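Print | E-mail

Emergency fund or overdraft first?

vutley_saver
I've got £900 in savings and an overdraft of £200 with Nelard. Do I clear it or keep the cash for a rainy day?

otau74
Clear it. You'd still have 700 left and no interest to pay.
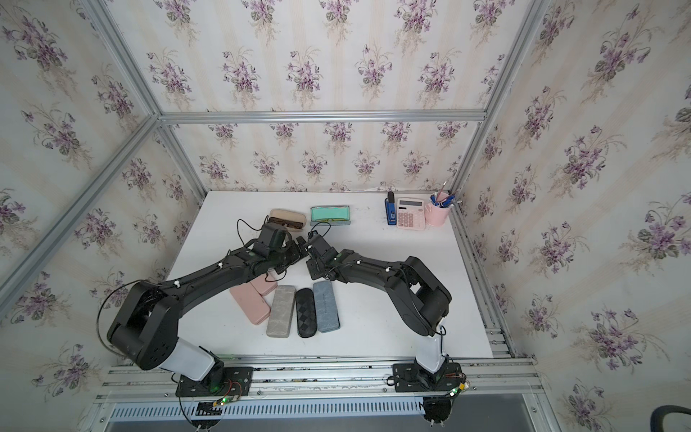 vutley_saver
The boiler is old, so I'm nervous about dipping in.

Reddy
I'd wait. Mine went in September and cash was all that saved me.

otau74
Disagree. The overdraft is still there if the boiler goes. Leaving it costs money every month.

vutley_saver
Paying off half now, then £13 a week for the rest.

Print this thread | E-mail to a friend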